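Brermont Scrap & Stitch List
Home | Threads | Swaps | Patterns | Search the archive

Posted in November, 9:08 p.m.
From: the list member on Duman Street
Subject: Re: sorting soft things before the Fovonberg box goes out

Hello all,

I've been meaning to answer this since this morning, and then the day ran away from me (soup, a phone call, more soup), so forgive me for coming in at the tail end of it. I'll paste in the part I'm answering so you don't have to go scrolling.

> I have the box for the Fovonberg swap open on my floor and I can't seem
> to finish it. Everything I pick up is a maybe. How do the rest of you
> decide what goes and what stays? And do you sort by color, by fabric, or
> by what it used to be? I have bits of plush, old robes, half a costume,
> a lot of fleece. My sister says to bag it by size and be done. I'd also
> like to know if people really want the prints or only the solids,
> as last year I sent prints and never heard a peep.

Oh, I know that floor! I had that same floor for most of October. What finally got me going was moving the whole business up onto the dining table. I put down the white cloth with the script writing on it and the bright tile-pattern border, the one I don't mind getting fuzz on, and set the carton right there at the end where I'd have to look at it every time I walked through to the kitchen. You can ignore a box on the floor for weeks. You can't eat supper around one for very long, or I can't.

As for how to sort, I tried color first and it was a mess, especially with anything printed. Where does a black piece with white leaves go? With the blacks, where it shows up every bit of lint, or with the whites, where it looks like a mistake? So I gave that up and went by feel. Fluffy in one heap, flat and smooth in another, and anything that holds a shape of its own in a third. It went so much faster. I could do it while listening to the radio and hardly look down.
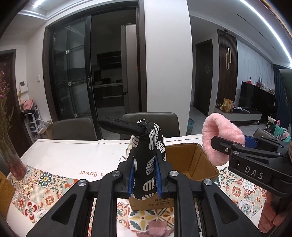 The dining table partway through: black and white leaf print, the pink plush ring, and the carton waiting behind.

The pink ring is the sort of thing I'd have dithered over for an hour in the old days. It's so soft, and it's the color of those coconut snack cakes, and what on earth is it for? But somebody on this list will know just what to do with it. I remember a thread a couple of years back where a member used a fuzzy ring as the collar on a stuffed ostrich, and I still think about that ostrich. So, fluffy heap, and from there into the box.

The black and white one I would send too, and that brings me to your question about prints. Please do send them! I suspect you never heard a peep because people open their boxes, get excited, go straight to the machine and forget their manners. I'm guilty of it myself. My share of the last swap weighed 6 pounds and I didn't write my thank-you until the spring. Leafy prints are especially handy, as you can cut them any which way and the leaves don't look upside down. Stripes are fussier but I still take them.

With the little scraps, I'm firmer than I used to be. If it's smaller than my palm it goes in the stuffing bag. I did find a bit of beige on the tablecloth and a wad of pink cloth that I kept shoving out of my way, and I'll admit I haven't made up my mind about the pink. It wants ironing before I can tell how much of it there is.

A few practical things, in case they help. The Skidix cartons from the post counter are fine if you double the tape along the bottom, but the flaps don't like being folded back and forth, so leave them standing open until you're truly finished. The swap limit is still 8 pounds. Tuck a card inside with the washing history of anything fleecy. And if you're bagging by size like your sister says, there's no harm in that, only please use clear bags so the Fovonberg people don't have to untie every one. They had 62 boxes to get through last time and were very good-natured about it.

One more question of my own while I have you. Does anyone have a way of cleaning dried flowers? I have a glass vase of pink ones on that same table and I'm afraid all this fluff is going to settle in them. I tried a soft paintbrush on two of the stems and lost a few petals, so I stopped. A hair dryer on cool, maybe?

Good luck with your maybes, and do write back and tell us how far you get. If the half a costume turns out to have any gold trim on it, I'd be glad to trade you some flannel.

Warmly,
from Duman Street

Contact the list keeper | © Brermont Scrap & Stitch List | Back to top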